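Divided bin or two separate ones for kids' blocks?

petik_35
We're down to one shelf for toys. Is a bin with a divider worth it, or do the blocks just end up mixed anyway?

Oso
Mixed by dinner. Two small bins, 5 bucks each at the thrift store.

Mahlet Shiferaw
Disagree. My son is 7 and he keeps to the sides fine. Two bins means two lids to lose.

Oso
Mine never had lids.

kuvel80
I'm with Mahlet. A divider is fine if it doesn't slide. Gray hides nothing though, get a darker color. 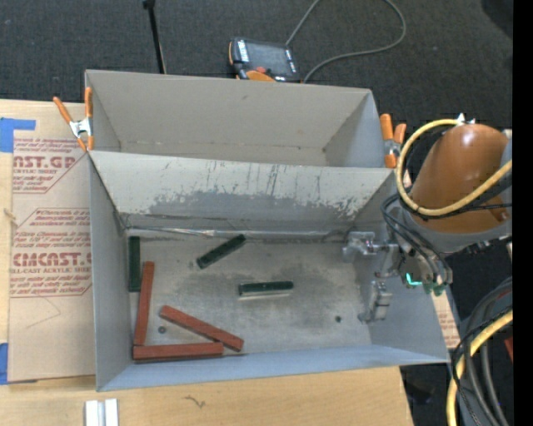 Green and reddish-brown blocks, front side of a divided bin

petik_35
Thanks. How do you get scuffs off?

kuvel80
Baking soda and a damp rag. Old ones stay.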